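Frequently Asked Questions: Hearing, Aging and Your Brain

Welcome, and thank you for stopping by! These are the questions that reach the front desk at Wornach Hearing and Balance most often, usually from adult children who have noticed that the television keeps creeping louder. Take your time with them, and please bring anything we've missed to your own doctor. Last updated June 1, 2020.

Does hearing loss cause dementia?

Researchers have found a link between the two, but a link is a long way from a sure thing. Plenty of people with poor hearing stay sharp all their lives. One idea is that the brain works so hard at making out words that it has less left over for remembering them. Another is that people who can't follow a conversation slowly stop going where conversations happen.

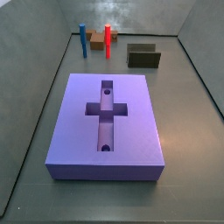

How do I know whether it's my hearing or my memory?

This is a hard one, and families get it wrong in both directions. If your mother forgets what you told her over dinner, it may be that she never caught it in the first place — restaurants are terrible places to hear anything. Try telling her the same sort of thing in a quiet room, facing her, with the radio off. If it sticks, start with a hearing test. If it doesn't, mention it to her doctor, and have the hearing test anyway.

What happens at a hearing test?

You sit in a small quiet booth with headphones on and press a button when you hear a tone.
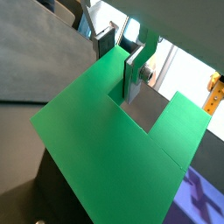 Some of the tones are very faint, and you're supposed to miss a few, so please don't guess or worry about your score. Afterward we say some words for you to repeat, and then we sit down together and go over the chart for as long as you like.

Will hearing aids protect my memory?

We wish we could promise that, and we can't. What we can say is that many of our patients tell us they feel less worn out by evening, and that they've gone back to card games and choir and long phone calls, all of which are good things to have in your life at any age.
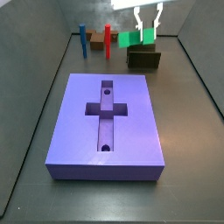 A purple block with a cross-shaped recess.

How long does it take to get used to them?

Longer than most people hope! Your own voice will sound odd, and so will the refrigerator. Start with 20 minutes at a time at home and work up from there.
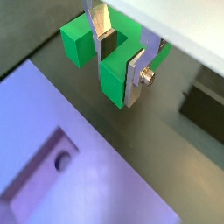 If you still find them uncomfortable after the first few weeks, come back in and let us adjust them, and please don't leave them in a drawer.

Where can I be seen?

We have offices in Illach and Bunnag. The Bunnag office moved to the ground floor in February, and there's parking right by the door.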